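Lollia – corpus de etiquetas de cuidado textil en español
Ficha de datos y README
Responsable: Feng-yi Siu
Última revisión: 26 de marzo

Lollia reúne transcripciones de etiquetas de lavado tal como venían cosidas en la ropa de hogar, con sus erratas, sus traducciones heroicas y sus contradicciones. Está pensado para quien estudia lenguaje normativo breve o traducción automática de antes de que la hubiera. También sirve para aprender a lavar, aunque no lo recomendamos. 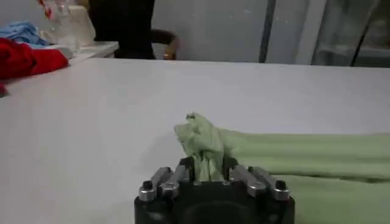
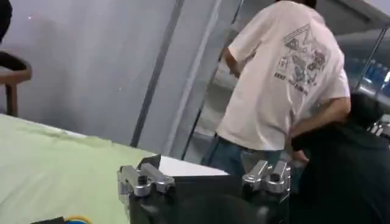
El corpus empezó por las toallas y los manteles, que son las piezas con las instrucciones más largas y menos leídas. Una camisa suele conformarse con cuatro símbolos y una amenaza; la ropa de hogar, en cambio, se explaya. El color manda mucho en la redacción: una tela verde claro como la de las dos fotos cae en la categoría «tonos pastel», que según el fabricante se lava con blancos, con colores, aparte o «con similares», sin que se aclare similares a qué. En el campo tono respetamos lo que dice la etiqueta. Hay un «verde agua marina suave» que ocupa más sitio que la composición.

Contenido

El fichero principal, etiquetas.csv, tiene más de 1000 filas, una por etiqueta. Los campos son:

id: número correlativo, sin significado oculto.
texto: transcripción literal, mayúsculas incluidas.
texto_norm: la misma frase con ortografía corriente.
tono: color declarado, si lo hay.
prenda: toalla, mantel, sábana, funda, paño u otros.
temp_max: temperatura en grados, entera.
origen: Ikden, Utent o Huang, según el lote.
dudas: comentarios de quien transcribió. Conviene leerlos.

Los lotes

Ikden es el más limpio y el más aburrido. Utent procede de un almacén de saldos y contiene casi todas las joyas, entre ellas «no planchar si no es con plancha». Huang llegó en junio, ya transcrito y con un criterio propio para las tildes: ponerlas donde quedaran bien. Lo hemos corregido solo en texto_norm.

Transcripción

Cada etiqueta la leyeron dos personas por separado. Los desacuerdos los resolvió Feng-yi Siu con una lupa y, en 7 casos, con un suspiro que consta en dudas. Los símbolos se escriben con palabras entre corchetes, por ejemplo [no secadora]. Si el símbolo y el texto se contradicen, se conservan ambos.

Problemas conocidos

Hay 10 filas con temp_max igual a 70 en prendas que el propio texto manda lavar en frío. No es un error nuestro – lo comprobamos con la etiqueta delante – y no vamos a arreglarlo.
La categoría «otros» incluye un cubretetera.
«Escurrir» y «centrifugar» aparecen como sinónimos en Utent y como enemigos en Ikden. Quien entrene un clasificador debería decidir de qué lado está.
El lote Huang usa punto y coma para separar instrucciones. El fichero también lo usa para separar campos, así que las comillas son obligatorias.

Usos desaconsejados

No utilice Lollia para generar etiquetas reales. Tampoco vale como muestra representativa de nada: las piezas se eligieron porque estaban disponibles y porque alguien se rió al leerlas.

Licencia y contacto

Uso libre con mención del corpus. Para correcciones, abra una incidencia indicando el id y el lote. Las peticiones de consejo sobre manchas de vino se cierran sin respuesta.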